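Bedroom safety check – Unit 22, Collado
Date: 23 Aug 2024
Checked by: Patricio Mateos
Previous check: December

1. Door and exit route – clear. OK
2. Smoke alarm – tested, sounds. OK
3. Headboard fixings – one bolt loose on the wall side, tightened. OK
4. Bed base – no sharp edges or split seams. OK
5. Bedding – duvet hangs over the side of the mattress. Must not reach the floor or the light strip under the bed. COMMENT
6. Lamp cord at nightstand – too much slack on the table top. ACTION: shorten and clip to the back
7. Lamp rating label – missing. ACTION: ask Urnimport for a copy, order 1671

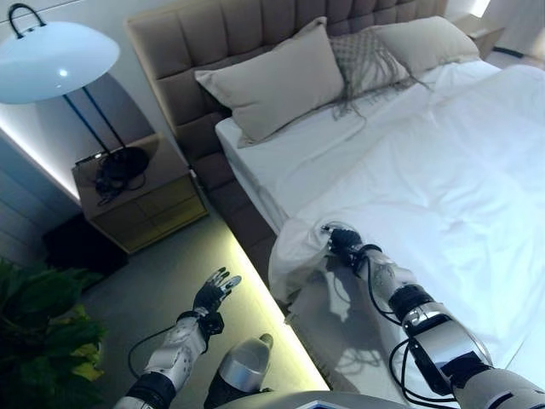
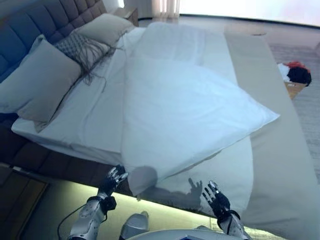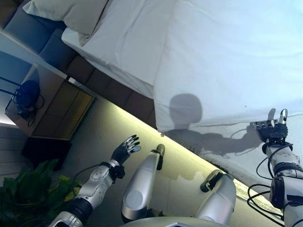 Comment on item 6 from the Kenitz office: a clip was fitted after the last check and came off within a week, so please use a screw-on type this time and leave enough cord to lift the lamp for dusting.

8. Outlet behind nightstand – cover firm, no marks. OK
9. Cushion with tassels – keep away from the lamp when the bed is stripped. COMMENT
10. Window restrictor – holds at first stop. OK

Open items: 6 and 7. Recheck once the label arrives – job number 2857.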